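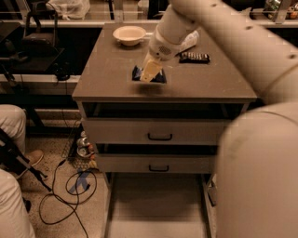 Stale joint offset on the left arm, and what it did to a week of runs

Oct 12, 2020

The fault first showed up as a bad grasp rate on the nightstand task. The arm would reach down, close on the cloth, and come up with nothing, or it would press into the tabletop until the force limit tripped. Seven trips in one afternoon. The controller reported a wrist position that agreed with the plan every time, so the log looked clean and I spent longer than I should have on the gripper.

Things I checked that were fine:
Finger calibration
Supply voltage under load
Camera to base transform
Cloth detection, including the dark blue cloth on the dark top, which I was ready to blame

Kiprono Makokha suggested measuring the fingertip height with a ruler. The controller said 9 mm above the surface. The ruler said 2. At the far edge of the top the error was larger, and close to the base it almost vanished, which pointed at a joint well up the arm.

The elbow encoder had been swapped in June. The procedure we use (written for the older Prakine arms) has you home the joint, save the offset, and power cycle. On the current firmware the save goes to a working file, and the power cycle reloads the factory file unless you also commit. The offset from June had been held in memory through a long stretch with no full shutdown. Then the building lost power, the arm came back with the old value, and nothing complained. The checksum on the factory file is valid. It is a perfectly good file for an encoder we no longer have.

The safety side bothers me more than the lost runs. Our keep-out zone is computed from the reported joint angles. With a wrong elbow offset the zone is wrong too, and there is often a person sitting within a couple of steps of the nightstand. The force limit did its job at the tabletop, but it is the second layer and for several days it was the only one working properly.

Changes so far:

1. At startup the arm touches a fixed block and compares the measured height with the stored one. More than 1 mm off and it refuses to enable.
2. Encoder serial numbers are stored with the offsets. A mismatch is a hard stop.
3. The June procedure is withdrawn. Lucinda Okafor is rewriting it with the commit step included.
4. All 239 runs recorded after the outage are flagged. I have been through 200 of them. The ones close to the base may be usable, the rest I would not train on.

Still open: the right arm uses the same firmware and its encoders are original, so the factory file should be correct there. I have not put a ruler under it yet. The startup check goes on that side next, once I have machined a second block.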